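Storing and Cleaning Vinyl Records at Home
Workshop and household tips
Updated 26/02/2026

Most damage to a record collection happens on the shelf. A 12-inch LP in its jacket weighs more than people expect, and 200 of them will bow a chipboard shelf that has no centre support. Keep shelf spans short, fix the unit to the wall, and stand the records upright with enough slack to pull one out without dragging its neighbours. Leaning records warp over a summer. Stacked flat, they pick up ring wear on the jackets.

Keep the room below 29 degrees if you can. An inside wall is better than an outside one, and a west-facing window is the worst position in the house. Paper inner sleeves shed fibre into the grooves. Replace them with polyethylene-lined ones as you clean, and keep the printed originals behind the record in the jacket. 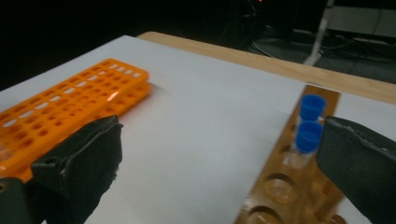

Wet cleaning needs a clear bench, distilled water, a soft brush and two lint-free cloths. Tap water leaves mineral residue, which is audible as a fine crackle in quiet passages. Brush in the direction of the groove, never across it, and keep the label dry. Work over a large white sheet covering most of the tabletop, where grit and stray bristles show up before they get under a disc. Wipe the sheet down between records. Shellac 78s must not be cleaned with any fluid containing alcohol — it dissolves the surface.

Dry each side with the first cloth, finish with the second, and leave the record upright in a rack for 16 minutes before sleeving. A plain dish rack will do if the slots are coated. The Wosto rack sold for this job has wider slots, which suits heavier pressings, but the feet slip on laminate and need a rubber mat.

Stylus care is separate. Brush from back to front only, dry, before each session. Check tracking force with a gauge after any knock to the arm. A stylus set too light mistracks and does more harm than one set slightly heavy.

Catalogue as you go. Write the shelf number on a card divider, not on the jacket. Our own list stands at 226 titles and is kept in a plain spreadsheet — artist, title, label, pressing, date last cleaned.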